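The Case for a Smaller Towel Pile

5 min read

Llinos Bowen ran the linen room at the Cimau guesthouse for 14 years, and she still folds the same way at home. She starts with the biggest piece and works down to the washcloths. The socks can wait until tomorrow.

The guesthouse had 216 towels in service during a normal summer. Every one was folded by hand, usually before lunch. Bowen says the speed came from the table. It stood at hip height, it was clear in the middle, and anything already folded went to the back where sleeves couldn't knock it over.

Most homes don't have a table like that. People fold on the bed, on the couch or against their chest, and the corners drift. A kitchen counter works fine if it has been wiped and dried first.

Her method begins with laying the cloth out flat, wider than it is tall. She takes hold of both sides and pulls until the creases ease, then smooths from the center with the flat of her hand. A corner that has doubled under gets turned out before the first fold. If it stays there, the lump shows up in every layer after that. 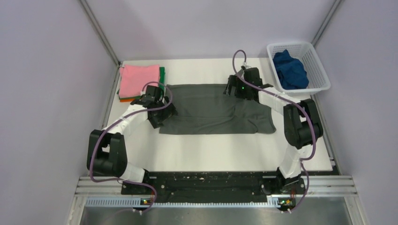
How many towels does a household need?

Two bath towels and two hand towels per person will cover most homes, plus one spare set for guests.

Bowen keeps fewer than that. She got rid of a closet shelf's worth in June, mostly thin ones, and cut the good parts into cleaning rags. What is left fits in one Bisgaard cabinet in the hall, sorted by size. Color doesn't come into it, though she admits a mixed stack looks cheerful – pink next to green never bothered her.

She folds bath towels in half the long way, then in thirds. Hand towels go in half twice. The folded edge faces out so one can be pulled from the pile without dragging its neighbor along.

Dishcloths get the least attention. They are folded once, stacked beside the sink and used up by the weekend. "I'm not ironing a dishcloth," she says.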